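3.2 Furniture surfaces and the estimation of indoor glare

Daylight studies in dwellings have mostly treated the work surface as a uniform matte plane. This is convenient for simulation but leaves out the finish of the furniture itself, which in small rooms can fill a large part of the occupant's view. Živković's earlier survey of rented apartments found that residents who complained of glare at a desk seldom named the window as the source. They named the desk.

We therefore recorded the finish of the main horizontal surface in each of the 90 dwellings of the Varkow sample. Finish was coded on a two-step scale (matte, satin or glossier) by two raters working separately. Where the raters disagreed, Cavalcanti assigned the final code. Tone was coded as light or dark against a printed reference card, and surfaces with a visible grain or pattern were marked as such. Glass tops were left out of the main analysis, as their behavior depends on what lies under them.

The survey produced 2,344 usable luminance readings. Readings were taken at seated eye height, first with the blinds open and the room lights off, then with the blinds closed and the usual lamps on. The second condition matters more than the literature suggests. A lamp placed at the rear of a light-colored surface can raise the luminance of a small area well above that of the rest, and the area moves as the head moves. Averaging over the whole surface hides the effect. For this reason we report the ratio of the brightest patch to the surface median — the patch ratio — along with the mean.

Objects on the surface were left as the residents had them. Clearing the desk would have made the readings easier to compare, but it would also have removed shadows and secondary reflections that belong to normal use. Packaging film is one such source, and its highlights were masked before the patch ratio was computed.
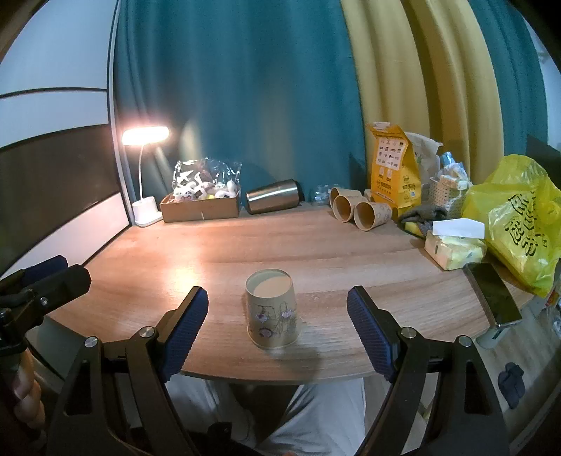
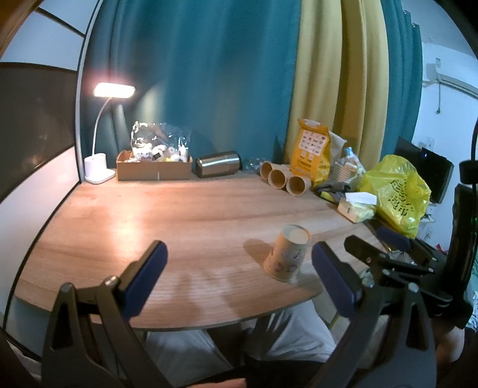

Figure 2. Light wood-grain surface with a curved front edge. First view: paper cup and its shadow near the front edge. Second view: lit desk lamp at the back left corner and a bright patch on the left half of the surface.

The patch ratio was higher for satin and glossier finishes in both lighting conditions, and the difference was larger with the lamps on. Tone had a weaker effect. Grain did not change the ratio once finish was taken into account, although residents with grained surfaces reported glare less often. It is possible that a visible pattern makes a bright patch harder to notice, but the survey was not designed to test this, and the question is left to the laboratory work described in Section 5.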